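Call for participants: remote operators for a study of robot handling of thin and fragile food

Posted February 17, 2024

The Naltum group at Brolgate is looking for adults to take part in a paid study of how people steer a robot arm through small kitchen jobs. No experience with robots is needed. Sessions run through the end of June at our Prendari building.

What the study is about

Robot hands are fairly good at picking up one solid thing. They do much worse with food that bends, snaps or comes apart in strands. In our first round we collected 2000 recorded attempts from our own staff and trained a control program on them. It learned to reach for the food well enough. It was poor at judging how hard to squeeze and when to let go, and most of its failures came in the moments after the first contact.

We think part of the trouble is that staff all work the controls in the same way. We learned from each other, and the recordings show it. The second round compares two ways of gathering recordings: a small set from trained operators, and a set of the same size from people who are new to the controls and have been given very little instruction. The same program will be trained on each set and tested on the same tasks.

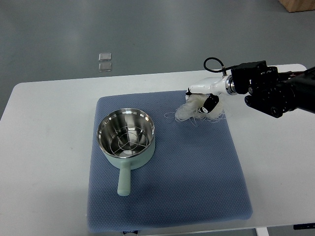
Dried noodles are the hardest material we have worked with so far. A light grip loses strands and a firm grip breaks them, and the bundle changes shape each time it is picked up. Other tasks use leafy vegetables, dry bread and soft fruit. You will work with at least one easy material before you are given a hard one.

What you will do

You will attend 4 sessions on separate days. At the first one we show you the controls, which are worn on one hand, and you practice for as long as you like. After that you move food from a work surface into a pan or bowl using the arm. Each session takes 40 minutes, including a break halfway through. You may stop at any time and still be paid for that session.

We do not score you. Dropped food and broken food are useful to us, and we keep those recordings along with the rest. Please work at whatever pace feels normal.

Who can take part

You should be 18 or older, able to sit at a desk for the length of a session, and comfortable reading instructions in English. Glasses are fine. We are interested in both left-handed and right-handed people. If you have operated a robot arm by remote control before, please say so when you write, as we have only a few places for experienced operators.

You cannot take part if you work for Mustonen, which supplies the hand controls, or if you were in the first round.

What we record

We record the movement of the controls, the movement of the arm, and video of the work surface. Your face and voice are not recorded. Recordings are stored under a number and may be shared with other research groups. You can ask us to delete yours up to the day of your last session.

Payment

Payment is by gift card or bank transfer, made at the end of each session. Parking at Prendari is free for participants.

How to apply

Use the contact form on the Naltum page and put "second round" in the subject line. Tell us which hand you write with and which times of day suit you. We will send the consent form with a choice of dates.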